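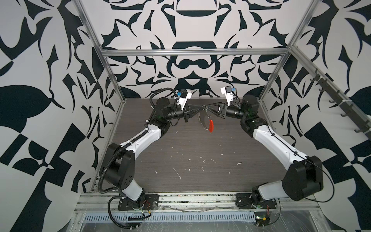 5/9/25, cell 2, Lutbridge

Finger comparison on the two-arm cell, carried on from the list Gemma left. Dark fingers on both sides, wrist cameras on their white brackets as before. Test piece is the one with the red handle and the silver loop, passed left to right and back over the middle of the table.

The handle is the easy end. Either gripper takes it if the approach is low and the wrist isn't turned too far. The loop is harder. It swings when the other side lets go, and the left gripper closes before it has settled. Put a wait of 800 ms in before closing and the misses dropped, but the pass feels slow. Roald wants to try a softer pad on the left only and leave the timing alone. Fine by me, one change at a time.

Cameras: the left one loses the loop against the wall pattern when the arm is high. The right one copes better, I think from the angle more than anything. Don't swap the modules until Lies has redone the calibration. Last one is from January.

Controller log is saved as run 1013. The start is no use, I had the old offsets loaded.

To do:
Wipe the table down, specks all over the middle.
Tidy the red wires by the right base.
Ask Arvid if the Evine pads have been ordered.
Repeat the pass with the handle pointing the other way.

G. Makowska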